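PKG 214 Flexible Packaging
Unit 6 handout: Film Structures, Seals and Leak Checks
Instructor: Zubaida Jadoon
Revised 8/15/26

Read before the lab. Bring the Unit 5 barrier tables; they are not repeated here.

6.1 Why films are layered

A single polymer film seldom meets every requirement of a retail bag. Polyethylene seals well at low temperature but is a poor barrier to oxygen. Polyester is stiff, prints cleanly and tolerates hot sealing jaws, but does not seal to itself at useful temperatures. Oriented polypropylene sits between the two and has good moisture resistance. A laminate assigns each job to a separate layer.

Reading from the outside in, a common structure is: print web, ink, adhesive, barrier layer, adhesive, sealant. When the ink is placed on the inner face of the print web, the job is called reverse printed. The outer film then protects the ink from rubbing. Surface printing needs an overlacquer for the same protection.

6.2 Thickness units

Suppliers quote thickness in micrometers or in gauge. In this course all thickness is given in micrometers. A sealant web of 50 micrometers is the default for the problem set. Do not add adhesive thickness unless the question states it.

6.3 Seal types

Fin seal: the two inner faces are brought together and sealed, leaving a flap that is folded flat against the back panel. Only the sealant layer has to be sealable.

Lap seal: the inner face of one edge is sealed to the outer face of the other. It uses less film, but both faces must be sealable and compatible.

Three-side seal: a flat pouch is made from two panels or one folded panel. The fourth side is closed after filling.

Seal strength is set by jaw temperature, dwell time and pressure, in that order of influence for most polyethylene sealants. Past a certain pressure, more force only thins the seal area and weakens the film beside it.

6.4 Defects to know

Channel leak - a narrow unsealed path across the seal, usually from a wrinkle or trapped product.
Cold seal area - the panels peel apart cleanly with little force.
Burn-through - the film is thinned or holed at the jaw edge.
Delamination - the layers separate within the web itself, away from the seal line.
Flex cracking - small pinholes in the barrier layer after repeated folding. Corners are the first place to check.

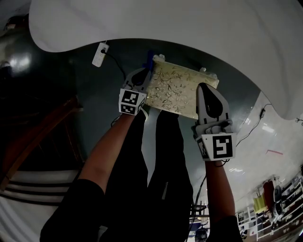 6.5 Leak check procedure

Label each pouch before testing. Submerge it in the vacuum chamber, close the lid and draw down to 300 mbar absolute. Hold and watch for a steady stream of bubbles from one point. A few bubbles released from the outside surface at the start do not count as a leak. Record the location by panel and edge.

Lot Bornell is tested first, then lot Altemel. Each lot contains 100 pouches. Do not mix the trays; the two webs look alike once trimmed.

6.6 Before the next unit

Problems 1 to 7, on paper, with units shown. Problem 5 uses the Bornell structure. The Unit 7 reading on coefficient of friction is posted. The term project outline is due in November.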